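December
Posted by Shahla Heydari

Two arms and one sneaker

So the Grisis kit is finally on my bench and I have been playing with it every spare evening! For anyone who missed the last post, it's the two-arm tabletop set from Lemaire, and I paid for it myself (3,000 dollars, which I had been saving for a new oven, sorry oven). I've now put 176 runs through it, all of them with shoes, and I have opinions.

Why shoes? A block is too easy, and a shirt is a nightmare. A shoe sits right in the middle. It has a stiff part and a floppy part, it has laces that want to snag on everything, and it looks completely different depending on which way it lands. I also own a lot of shoes. The knit ones are the hardest by far, with an upper that folds in wherever you squeeze it, so you have to think about where the fingers go before you close them.
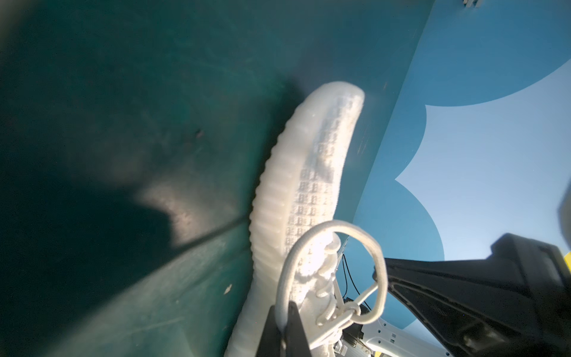 What sold me on this kit over the Prastard one was the wrist camera. The Prastard only gives you the overhead view, and I borrowed one for long enough to know how much that bugs me. Once the fingers are around something, an overhead view mostly shows you the back of the gripper. With the Grisis you get the texture of what you're holding, you can see where a lace is lying, and you can tell if you've pinched the part you meant to pinch. My success rate went up as soon as I started keeping that feed open on the bigger monitor.

The software is called Fulleck and it's better than I expected from a small company. You record a motion, trim the ends, and play it back. Trimming is drag and drop. Saving is instant. The one thing that drove me up the wall was the speed slider, which resets every time you reopen a project – I've written to them about it and got a friendly reply the same afternoon, so fingers crossed.

Setup took me 6 hours, and I'd say half of that was cables. The manual is clear on the arms and pretty thin on wiring. My advice is to move each arm through its whole reach by hand before you tie anything down, then leave more slack at the wrist than seems sensible. I had to cut all my zip ties and start over.

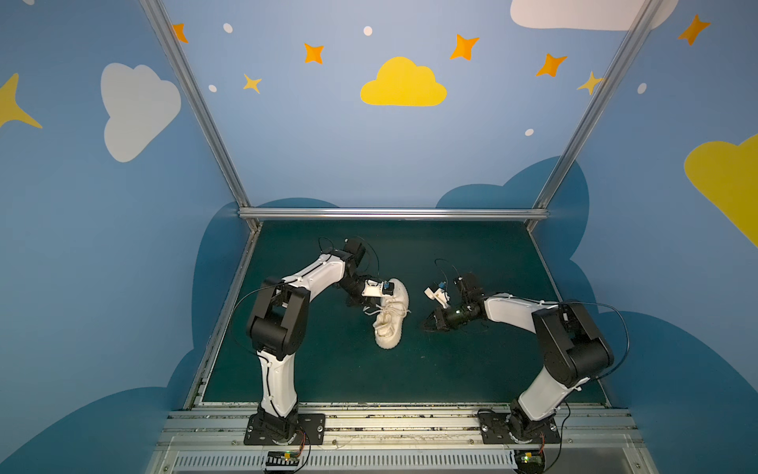

Working with both arms at once is where it gets really fun, and also where I made most of my mistakes. I kept trying to have them do everything together. It goes much better if one arm holds and the other waits well out of the way until you need it. Handing over from left to right still fails on me more than I'd like, mostly with the soft shoes, but when it works I make a noise that scares the cat.

A few gripes. The fans are loud. The spare finger pads cost too much. And the bag of mounting screws had no sizes marked on it, so keep the drawing from the box handy.

Would I buy it again? Yes, in a heartbeat, and I'd skip the carrying case. Next up is laces. I want to get one arm to pull a loop tight while the other keeps the shoe still, and I have no idea if the fingers are fine enough for it. If you've tried anything like that with a Grisis, please tell me how you set up the grip!

Get new posts by email. Enter your address to subscribe. You can unsubscribe at any time.

This site uses cookies to remember your settings. Accept | Manage

Contact | © Shahla Heydari | Back to top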